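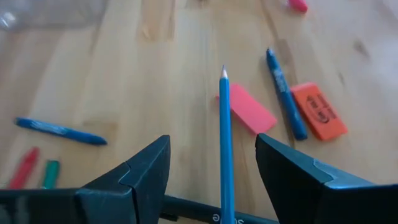

Pencils, erasers and crayons at the gripper, with the blue pencil lined up between the fingers.

House Rules for a Robot Arm at the Craft Table

Posted 31 January 2019 in Workshop Tips

A small arm on a bench will do whatever you told it, including the thing you told it by accident. We have had a Besier tabletop arm on sorting duty since September, and these are the rules now taped to the wall beside it. Most of them were written the same evening they became necessary.

Before you switch on

Clear the coffee. The arm has no opinion about coffee, and its elbow travels wider than you remember.

Tie back hair, push up sleeves, and take off anything on a lanyard. Yes, the badge too.

Mark the reach on the table with painter's tape. Ours comes to 66 centimeters from the base. Whatever is inside the tape belongs to the arm while it's powered, and that includes your sandwich.

Put the stop button where your idle hand naturally rests. Ours spent its first month behind the arm, where you could get to it only by leaning across the one thing you wanted to stop.

Laying out the table

Leave a finger's width around each piece. An open gripper needs room on both sides of what it's picking up, and a crayon tucked tight against an eraser tends to bring a friend along.

Don't fan things out in tidy rows for practice runs. Real tables aren't tidy, certainly not ours. Tilt the erasers, let a pencil lie crosswise, and see what the arm makes of it.

Watch sharpened points. A pencil that comes up tip first is a small spear on a motor. Run those picks slowly, and keep your face out of the line of it. We sharpen fewer pencils than we used to.

Bags and clear plastic boxes go outside the tape. Shiny see-through stuff gives our camera fits, and the Clelleo software once spent a whole evening reaching for a reflection.

Force and speed

Start with the lowest grip setting and go up one notch at a time. Crayons snap. Soft erasers don't snap, they take a dent and keep it forever, like a mattress.

Use the slow mode whenever a person is sitting at the table. On the Besier it is speed 5 out of a possible 49, a scale we assume was chosen by someone in a hurry to get home. Full speed is for an empty chair.

If something slips, let it fall. Reaching in to catch a pencil is how you find out what the grip setting feels like from the inside.

Hands in, power off

Pause is not off. Pause means the arm is waiting, and it is better at waiting than you are. If your hand has to go between the fingers for any reason, use the switch at the wall.

One person runs it at a time. Whoever has the controller says "moving" out loud before it moves. You will feel silly. Say it anyway.

Kids may choose what gets picked up next. They may not hold it out for the arm to take, even if it looked adorable in the Amini demo video.

Cleaning up

Wipe the finger pads with a dry cloth after every session. Wax builds up, and a waxy pad will drop a pencil and hang on to a scrap of crayon wrapper for a week. For stubborn wax we use a little Wedine cleaner on the cloth, never sprayed at the joints.

Check the screws on the fingers every 5 sessions. Write the date on the tape. You won't remember.

Park the arm folded, with the gripper open and nothing in it. We skipped that last part one night and came in to find a glue stick still held out over the table, like a waiter with the bill.

Next page: keeping cables off the floor, and what to do about the vacuum cleaner.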